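Hadholm Local Health Notices

A text collection of public health announcements, gathered town by town and cleaned up for anyone who studies how official news reaches ordinary people. We love this stuff, and we hope you will too!

What's inside

The release holds 827 notices from 17 towns, covering flu clinics, water advisories, school closures and travel guidance. Each notice is one plain text file with a matching row in notices.csv (town, month, topic, source type). Of these, 403 also have the newspaper story that followed, so you can compare the two side by side – my favorite part by far.

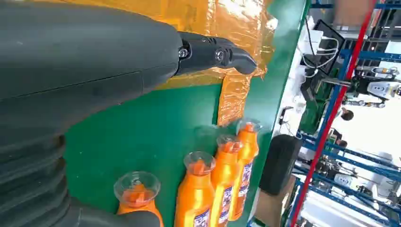 Gripper finger and orange plastic sheet over a green work surface.

How it was put together

Sumeya Gidey and Normand Sutherland collected the notices from town websites and library folders. Marilou Policarpio read every paired story and marked which claims came from the notice and which were added by the reporter. Phone numbers and home addresses were removed.

Known gaps

Five towns only kept notices from December onward, so don't use them for year-round counts. Topic labels were assigned by one person, and "travel" and "border" overlap quite a bit.

Using it

Start with notices.csv, then open pairs.csv if you want the news stories. Corrections are very welcome – send them to Trevor Fortin with the file name in the subject line. He goes through them every Monday.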